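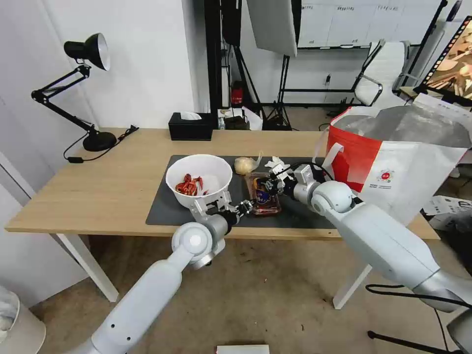
Figure 3. Dried red chillies in a deep white bowl, with packaged items and a shopping bag on the same table.

Unit 4: Unpacking and Staging Dry Goods
Handout notes, Istlow campus kitchen program
Prepared by Shewit Hadgu, revised 9 January 2022

4.1 Scope
These notes cover the interval between the shopping bag arriving at the table and the first item going into a pot or onto a shelf. Cold goods are covered in the July block. Read with the storage table in the Tefera workbook.

4.2 Terms
Staging surface: the part of the table on which food and bowls are set down. In Figure 3 it is the dark grey mat.
Holding vessel: any bowl used for loose goods before weighing.
Sealed item: anything still in its original wrapper. A twisted or folded bag is not sealed for our purposes.

4.3 Procedure
Stand the bag at one side of the table and keep the centre clear. Take out one item at a time. Read the label before the item is set down, and write the name and date on the receiving sheet.
Loose dried goods go into a holding vessel. Use a deep one for whole chillies – they are light and a shallow plate sheds pieces and seeds when moved. White ceramic is preferred, as dust, stems and insect damage show against it.
Soft wrapped items are placed beside the vessel with nothing on top of them. Empty wrappers go to the waste bin at the end of each item. A crumpled wrapper left on the mat counts as an open fault on the check sheet.

4.4 Dried chillies
Sort by colour first. Glossy red and orange-red pieces can be kept together; brown or dull pieces are set aside and inspected. Discard anything with webbing or a musty smell. Wash hands after handling, including when gloves were worn.
The worked problem uses a batch of 294 g, with 3 g removed in sorting. Record both figures. Sorting loss is stated as a percentage of the starting mass, to one decimal place.

4.5 Reading
Thư Hứa, Notes on Dry Storage, chapter 3. The Nitadis labelling sheet is optional – bring it if you have it.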